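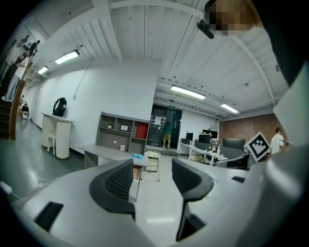 Zwei Wochen Testphase, danach kaufen oder zurückschicken. So stand es im Angebot von Indcombe. Annelies Jansen hatte es dreimal gelesen, das Kleingedruckte nur einmal. Fehler.

»Der Onus lernt von der Hand«, sagte der Mann von Minatska am Telefon. »Sie machen es vor. Tuch nehmen, falten, ablegen. 127 Mal.«

»Und dann kann er das?«

Pause. »Dann kann er es besser.«

2,000 Euro für das Paket, ohne Versand. Zwei Greifer, die Software, ein Heft auf Englisch. Yazzie hatte gelacht, als sie davon erzählte – für das Geld falte er ihr die Tücher persönlich, bis zur Rente. 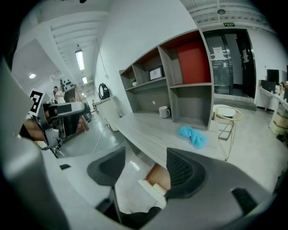
Bei Durchgang 54 tat ihr das Handgelenk weh. Schreiben wollte sie das in die Bewertung, gleich oben: Griff zu schwer, Anleitung dünn, Hotline nett. Drei Sterne. Vielleicht vier.

»Langsamer«, sagte Yazzie. »Er macht dir sonst alles nach. Auch das Zittern.«

»Ich zittere nich.«

»Doch. Seit dem Telefonat.«

Sie legte ab. Dachte an ihre Mutter, die Geschirrtücher immer auf Kante gefaltet hatte, schnell, ohne hinzusehn. Die hätte man aufnehmen müssen. Jetzt war es Oktober und zu spät dafür.

»Noch mal«, sagte Annelies.

Kante auf Kante. Der Daumen zuerst – so hatte sie es gemacht, ihre Mutter, der Daumen zuerst.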